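Keep the Paper a Little Longer

In my office we were told in December that all paper files must be scanned and then destroyed. I have thought about this for many weeks, and I am against it.

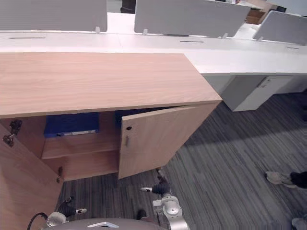 Brynhildur Juhl wrote to me after my last column that paper is only a habit of older people, and that a company which keeps it pays rent for dust. She is right about the rent. I moved to this country with 2 suitcases, and I know that every thing you keep has a cost.

But I would ask her to consider how we find information when we do not know its name. In a computer system I must type a word, and the word must be the same one that a colleague chose many years ago. When I started at Bergmann, I did not have the right words in English. I typed "agreement" and the contract was saved under "terms." With a binder I could turn the pages until I saw what I needed, and on the way I learned how the company worked. Nobody had to teach me this.

There is also the question of time. A contract with one of our suppliers, Wetavent, has 52 pages, with notes by three managers in the margins. The scan shows the notes in gray and some of them cannot be read. On paper I can see which pen was used, and so I know who was worried about the price.

I do not ask that we keep everything. Old invoices can go, and also the lunch menus which somebody saved for 20 years. I ask only that the people who use a file decide about it, and that they get more than one Wednesday afternoon to do so. Our deadline was given to us by persons who have never opened these files. I have written to them and I am waiting for their answer.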